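POPULATION AND SOCIETY
Week 6 handout: Who gets counted, and who does the counting

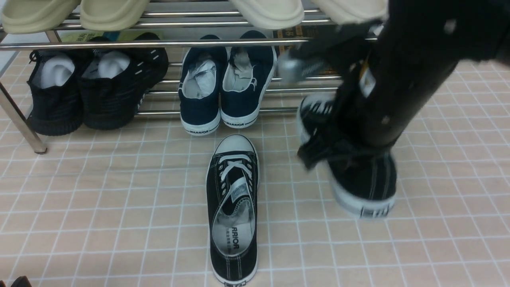

Last week we finished on birth rates and the many ways a graph can frighten a newspaper. This week we stay with the numbers but go one step back, to where they come from. Most of you will use a census table in your major essay. I'd like you to distrust it a little first.

1. The household problem

A census counts people by putting them in households, and a household sounds like a simple thing until you try to write it on a form. Is it the people who sleep under one roof? The people who eat from one pot? The people who would be annoyed if you moved out? Different countries have used different rules, and the same family can be one household in one place and three in another.

Our running case is Kostach, the hill district you met in the week 2 reading. The first modern count there found 2,829 people. A recount the following spring, using the same forms and different staff, found 700 fewer. There had been no plague. The first team had counted everyone the family considered to live at home, including sons working on the coast who came back for weddings. The second team counted who was there in the morning.

Both figures were printed. Both are still cited, usually by people making opposite arguments about rural decline.

2. Usual residence and where you were last night

Two terms to learn properly, because they will be in the test:

De facto count: people are recorded where they are on census night.
De jure count: people are recorded where they usually live.

The first is easier to run and plays havoc with ski towns. The second relies on people knowing where they usually live, and anyone who has been a student, a shearer or recently divorced will see the difficulty.

Noreen Hanrahan's chapter in the reader is very good on seasonal workers. Skip her section on sampling weights unless you enjoy that kind of thing, in which case come and see me about honours.

3. Missing girls, missing babies, missing men

An undercount is rarely spread evenly. Infants are missed because parents don't think of them as people who go on forms. Young men are missed because they move often and don't answer the door. In some places daughters have been left off by fathers who were asked how many children they had and answered the question they thought they had been asked.

So when a table shows too few of one sex at a certain age, you have at least two stories to choose between. They may not have been born or may not have survived, which is a grim finding. Or they may be alive and badly recorded, and will turn up later in the school rolls. Rasha Haddadin compared school rolls with the census in 47 villages and found a good share of the "missing" ten-year-olds sitting in class. She didn't find all of them, and her last two pages are careful about that. Please be careful too. Every year someone reads the first half of the article and writes a cheerful essay.

4. Categories

Somebody decides what the boxes are. The Prydderch survey offered respondents four kinds of marriage and no way to say "it's complicated", and its coders ended up with 2,000 forms in a pile marked Other. Other was then dropped from the published tables. Reto Tanner calls this tidying up. Boris Stojanovska calls it something ruder in footnote 12.

For the tutorial

Read Hanrahan (sections 1 to 3) and Haddadin (all of it, including the end). Fill in the blank household form at the back of the reader for the place you slept last night, then again for the place your mother thinks you live. Bring both.

Emil Fuchs is taking the afternoon group while I'm marking. He has read the reader, so don't try the thing you tried on me in May.

Essay plans are due at 4 pm on the last teaching day of week 7. One page, with at least one table you intend to argue with.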